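My glass jar gallery

March 20, 2025

Hello and welcome back! A bit of a different gallery this week, all to do with jars, and mostly with the big clear glass kind that I can't seem to walk past in a shop. I've been meaning to put this page together since the start of the year, but the jars kept moving about the house and I kept losing the thread.

It started with a Nestex jar I bought for rice. Then I wanted one for pasta, then one for the oats, and by then the cupboard over the kettle was full and I had to move the mugs. The rice jar holds 1,000 ml to the shoulder. I know because I got fed up with guessing and did it properly with a measuring jug, and then carried on to the very brim and got 1,073 (with a fair bit on the worktop as well).

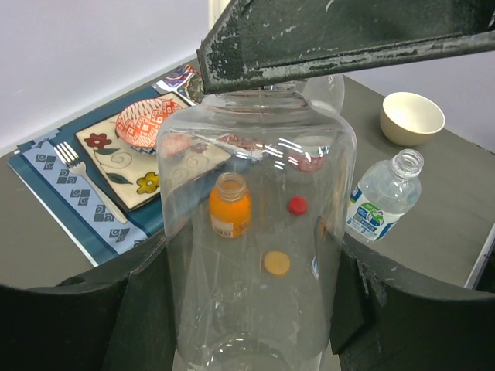

Anyway, the big ones. I do love a wide neck, mainly for washing up, as I can get my whole hand in with a cloth and not have to poke at the bottom with a brush. The Viltov ones are lovely for that but they have a thick lip and flour gets stuck under it. Prins do a thinner one, a bit more money, and so far I've only chipped one of them – on the tap, entirely my own fault.

A few of you asked about size. My largest is the 3,000 ml Wustico and it's really too heavy once it's full. I filled it with sugar and then couldn't get it down off the shelf one-handed, so now it lives on the worktop next to the bread bin and has lentils in it up to halfway. Much better!

Labels, then. I've tried the chalky sort and they rub off on my sleeve. At the moment I'm using plain brown parcel tags on string, tied round the neck, with the cooking time written on the back. For rice I also write 200 g on there, which does the two of us and leaves a spoonful over for lunch.

For getting old sticky labels off, I soak the jar overnight in warm water with washing soda and then go at what's left with cooking oil and a bit of kitchen roll. Works on nearly everything, though there's one honey jar by the back door that has beaten me three times now.

More next time, probably lids, as I have a whole drawer of them and very few that fit.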